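Away goals in the cup, should they come back?

Ovel_ultra
Member, 657 posts

Our regional cup has again the two-leg system, and again the semifinal between Grolta and McKinnon Park was decided by penalties. I think the away goals rule should return. In January I watched both matches, 180 minutes plus extra time, and in the second leg neither team wanted to attack after the first hour. When an away goal counts more, the visiting team has a reason to go forward.

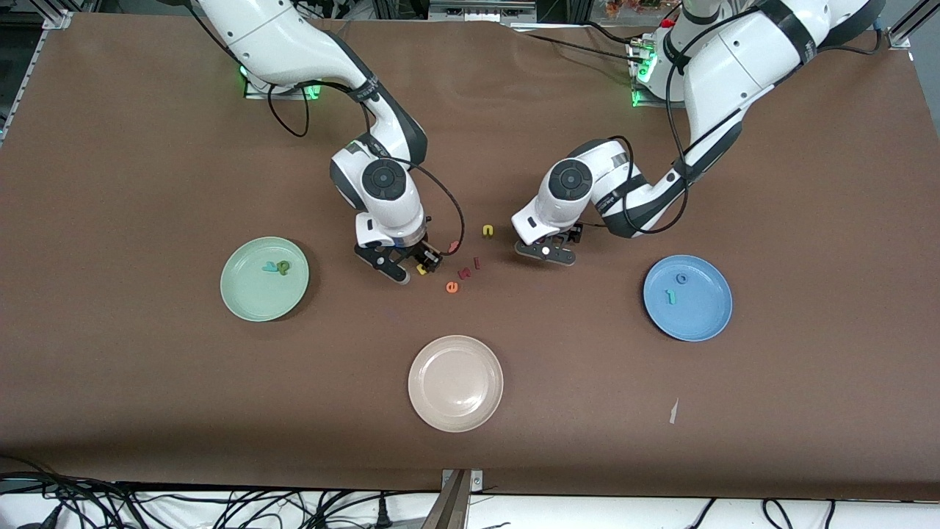 The second thing is the extra time itself. Our players had a league match 3 days later and half of the team could hardly run. With the old rule we finish in 90 minutes more often and everybody goes home.

jandex77
Member, 3293 posts

I don't agree. I remember the old rule very well - the home team was so afraid to concede that they put 11 men behind the ball in the first leg. You only move the boring part from one match to the other.

Ovel_ultra
Member, 657 posts

Maybe in the first leg, yes. But a boring first leg is for me easier to accept than a boring second leg.

northstand_b
Member

Why two legs at all? Play one match, draw the home team from a hat. Smaller clubs would have a real chance.

jandex77
Member, 3293 posts

And the smaller clubs lose the ticket money from one home match. Ask Grolta if they want this.

northstand_b
Member

They can share the money from the one match. Other cups do it already.

Ovel_ultra
Member, 657 posts

Sharing I could support, if the away fans also get a fair part of the seats. In McKinnon Park we had one small corner behind a fence.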